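Home Archive The Laundry Posts About Search

Cloths, again

5 Aug 2026

Quick one as I've got a wash on and it beeps at me if I don't come straight away.

So. Cloths. I said back in March that I'd sort out the cloth situation and then I didn't, I bought a new drawer divider instead and felt very pleased with myself for a week. The divider is still in its wrapper. It's behind the bread bin.

The situation, if you're new. I clean with cloths. No kitchen roll if I can help it, no disposable wipes apart from the emergency packet under the sink, which we don't discuss. White cotton ones mostly, some old hand towels cut down, a few microfibre things that I go off and come back to. They live in the second drawer down, or they're meant to. In real life they live on the tap, over the oven door, on the back of a chair, in the car, and one was in my coat pocket at a christening.

Got fed up last week. Went to wipe the hob and pulled out a cloth and it smelled. Clean cloth! Out of the drawer! That sour wet dog smell that you only notice once it's warm in your hand. Smelled the next one, same. Smelled the lot of them standing there with the drawer open and my tea going cold. More than half were bad.

So everything came out. Everything from the drawer, everything from the airing cupboard, the car ones, the one under the bath. Big heap on the kitchen floor. Then sniffed and sorted, which is a horrible job, do it after lunch and not before.

The keepers went in one pile, the save-if-possible in another, and the ones for the shed in a bin bag. Shed ones are for bikes and paint and I never want to see them again.

The wash

I've been using Brillow, the powder, since we moved here. Fine on clothes. On cloths I think I was using far too much, and softener as well, and the softener is what does it. It coats them. They stop soaking anything up, you push the water round the worktop like a little snow plough, and the smell gets in under the coating and stays there. My mum told me this years ago and I said yes yes and carried on.

What I did this time:

Soaked the save-if-possible pile overnight in the big bucket, hot water and soda crystals. The water in the morning was the colour of a puddle. I won't go on.

Then a sixty wash, half the powder I'd normally use, no softener. Then another one straight after with no powder at all, just to rinse. There were still suds on the glass in the second wash, so that tells you how much was left in them from before.

Then out on the line. Sun does something to them, I don't know what, but it does. It was blowing a bit and two went over the fence. Got one back.

Smell test after: nearly all of them fine. A few still had it faintly when damp and those went in the shed bag, no arguments. I did hang on to one because it's from my nan's and I know it's stupid, it's got a hem she did herself. It's in a drawer on its own now.

I'd set the machine to 1,000 spin because I always do, and they came out heavier than I wanted, so the second time I put it up. Crispier but they dried quicker. My machine tops out at some daft speed I've never dared use, the floor in there isn't level and it walks.

The fold

Right so then the folding. I know. Who folds cleaning cloths. I didn't for years, I stuffed them in and shut the drawer with my hip. But if they're stuffed in you can't tell what you've got, you always take the same three off the top, and the ones at the bottom sit there getting stale. Which I think is half the reason for the smell to begin with, that and putting them away when they weren't properly dry.

I tried the rolling method first, everyone on the internet rolls. Didn't like it. They unroll as soon as you pull one out and then you've got a drawer full of soft snakes. Fine for thick towels. For thin cotton, no.

Tried the folding in thirds and standing them up like files. Better. Looks lovely for one day. The thin ones flop over though, unless the row is packed tight, and I haven't got enough good ones left to pack it tight!

What I've ended up with is plain quarters, flat, edge facing out. Boring. The clean ones go in at the bottom of the stack, not on the top, so they all get a turn. You have to lift the pile up with one hand and slide the new ones in with the other and it is a faff, but it takes 15 seconds, I can cope.

Getting them flat in the first place is the bit that takes the time. They come off the line all twisted up on themselves, corners tucked in god knows where. I used to shake them out over the sink. Now I drop them on the table in a heap and find an edge, any edge, pinch it, and pull the rest out from there. Pinch and lift. If you go for the corner first you end up going round and round looking for it. The good soft ones are the worst for this, they cling.

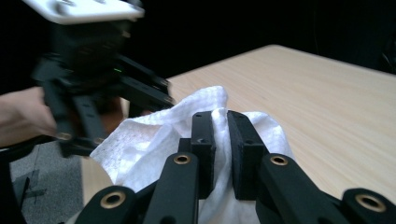 Leonilde Bastos has already been on at me to say that I'm wrong about the quarters, that halves and then halves again the same way is the only fold that lets you use all eight sides of a cloth before it needs a wash, and that if I'd been doing that I'd be washing half as many and wouldn't have had the smell in the first place. She is probably right. She then said she irons hers, so I've stopped listening.

I did try it though. You fold it long, fold it again, and you wipe with one face till it's mucky and turn it and so on. It does work on the worktops. On the hob I just scrunch, I'm sorry, I'm a scruncher. Can't change that at my age.

The table, while I'm on it. Do it on a bare one if you've got one. I had the oilcloth on at first and there was a sticky patch of jam I'd missed, and I'd put three clean cloths down on it before I noticed. Back in the wash. Bare wood, wiped, dried, then the heap.

Which ones I'd buy again

Someone always asks so.

The Veloso ones, the white cotton, bit of texture on them. Not cheap. They've been the best for soaking things up, and they've come through the boil wash still square, more or less. They do fluff for the first few washes so don't put them in with anything black. I put them in with something black.

Ukaver microfibre, the pack with the coloured edges. Good on glass and taps. They go weird if they get near the tumble dryer, kind of plasticky. Mine got near the tumble dryer. Shed.

Cut down hand towels. Free, you've got some, everyone's got some. Hem them or they shed threads all over the place. I did mine with a zigzag on the machine and it took one evening with the radio on.

The Gravano dishcloths I had such hopes for. They look beautiful hanging on the oven door and they don't wipe anything up. I think they're for people who have other cloths.

The rule now

One on the tap, one on the oven door, that's it, that's the lot that can be out at a time. Tap one gets changed every night, door one every other. Used ones get hung over the side of the bucket in the utility, NOT dropped in it, dropping them in wet in a lump is where it all goes wrong. Wash when the rim's full. Nothing goes in the drawer unless I've held it against my face and it feels dry and not just cool. If I can't tell then it goes on the rack another night.

Been doing it for a week, so a bit early to be smug. Drawer doesn't smell. I opened it this morning just to check, put my whole head in, and my son walked in and walked out again.

Still to do: the tea towels. There are too many, and I'm fond of all of them including the one with the map of the Isle of Wight with a burn in it where Ventnor should be. Then the bathroom flannels, which have got the same softener problem, I can feel it, they're like patting your face with a leaflet. And I need to find out if soda crystals do anything nasty to coloured ones becuase I've got a stack of blue ones I'd rather not ruin. If you know, say so in the comments.

Also the divider. It's too wide for the drawer, I finally measured it. It might fit the one in the bathroom, or I might just take it back if I can find the recipt.

Machine's beeping. Off to hang out.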